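Oltach tabletop handling rules

The Oltach rules (also "the Oltach sheet") are a set of good-practice rules for recording table tasks with hand-held grippers. First put out by Jumo, later taken up by Imico with small changes. Current version has 8 rules, down from 12 in the draft. Not a formal standard - no certificate, no outside audit.

Start position

Rule 2 covers the start of a take. Both grippers open, one each side of the object, nothing held. Plate or bowl goes at the near edge, within easy reach of both arms. Marker cubes must stay uncovered by sleeves.
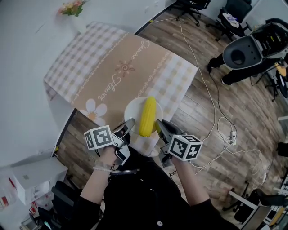 Open grippers on either side of a plate with an ear of corn.

Food items are allowed if they sit on a plate. Printed tablecloths also allowed, altho an early draft wanted plain ones only.

Room and bystanders

Other people may work in the same room. Rule 5 asks that they keep clear of the table during a take, and that faces be blurred before any footage is shared.
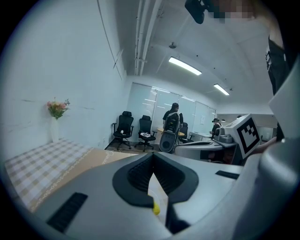 Finger pads get checked between takes for wear and crumbs. Cables on the floor are covered by rule 7, which is teh one most often marked as "needs work" in reviews. Roy, the log tool used with the sheet, flags a skipped check after 3 takes. A Jumo review in April went over 459 takes - results not published.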